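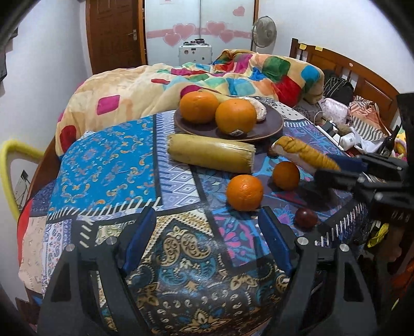
Keeping Bread and Rolls From Going Stale

Posted 2018-09-26 by Filippos Zervas

Bread goes stale fastest in the refrigerator. The cold makes the crumb firm up, and a roll that was fine at breakfast is tough by the next day. Keep what you will eat within two days on the counter and freeze the rest.

On the counter

Crusty rolls do best in a paper bag, folded over at the top. Plastic keeps the inside soft but turns the crust leathery. Soft sandwich bread is the opposite and should stay in plastic with the air pressed out. A bread box works for both if you don't fill it to the lid. Wipe it out with white vinegar every couple of weeks and let it dry with the door open. Crumbs left in the corners are where mold gets going.

Let homemade bread cool completely before you put it away. A large loaf can need two hours on a rack.

In the freezer

Freeze bread the day you buy or bake it. Slice loaves first. Rolls can go in whole, but split the long ones if you plan to toast them. Wrap tightly in plastic, then put everything in a freezer bag and write the month on it. I still found a bag marked February in ours last week, and those rolls went for crumbs.

Thaw rolls in their wrapping at room temperature. Slices can go straight into the toaster.

Bringing back a stale roll

Run the roll quickly under the tap so the crust is damp all over. Set it directly on the rack of a 350 degree oven for 7 minutes. A large loaf takes around 15. Eat it the same day, as it will be harder than before once it cools. Do not try this with anything that has mold on it. Throw the whole thing out, including the part that looks clean.

The microwave is only good for a roll you will eat right away. Wrap it in a damp paper towel and give it 20 seconds.

When it's past saving

Cut it into cubes, toss with oil and salt, and bake until brown for croutons. For crumbs, dry the pieces in a low oven, let them cool and run them through a grater or food processor. Dry crumbs keep for a month in a jar. Soft crumbs belong in the freezer.

Serving at the table

If the bread has to sit out during a long meal, lay a clean dish towel over it. Cut only what people will eat in the first round. Put an uncut loaf cut side down on the board once it has been started.

Next: getting candle wax out of a tablecloth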